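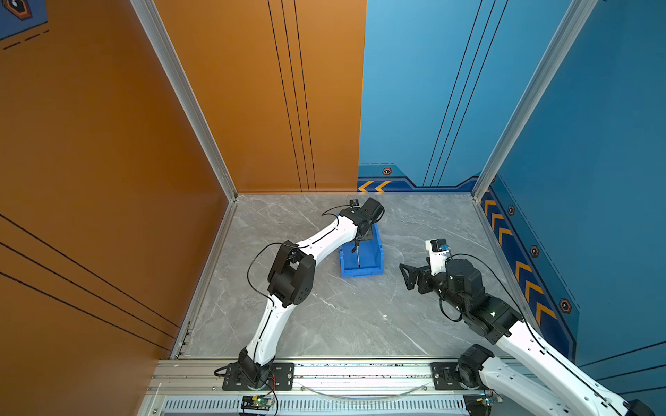 Rarno storage trial: gallery

Page updated 19/05/2023. Captions by Blažena Matoušek, layout by Kamil Zeman.

The Rarno store holds 3267 small parts and hand tools, most of them in open totes. The trial compares tote shapes for long, thin items that do not lie flat in a standard drawer. Shelf depth is fixed, so the main variables are wall height, footprint and which way the long side faces.

Blue tote, open top
Shallow rectangular pattern in blue plastic. Long side runs front to back. A slender, dark, rod-like tool is upright in it, at the gripper of the left arm. The gripper of the right arm is open and empty.

Notes on the shallow pattern
Low walls give easy access from any side. They give little support to anything stored on end, so tall items need a divider or a foam block. Krisztina Takács has asked for dividers in two heights. The Weldu clip-in type is on order.

Labels
Labels go on the short side, which faces the aisle once the tote is shelved. Text height is 8 mm. Labels printed in March used the old part numbers and should be replaced when a tote is next pulled.

Load limits
Shelf bays are rated at 300 kg each. Totes for rods and drivers come nowhere near this. Totes for fasteners do, and are kept on the two lowest levels.

Stock on hand
There are 96 totes of the shallow pattern in the store. Spare lids are kept separately and are not used during the trial. Requests for extra totes go to Bořivoj Ondrejka, with the bay number and the part group.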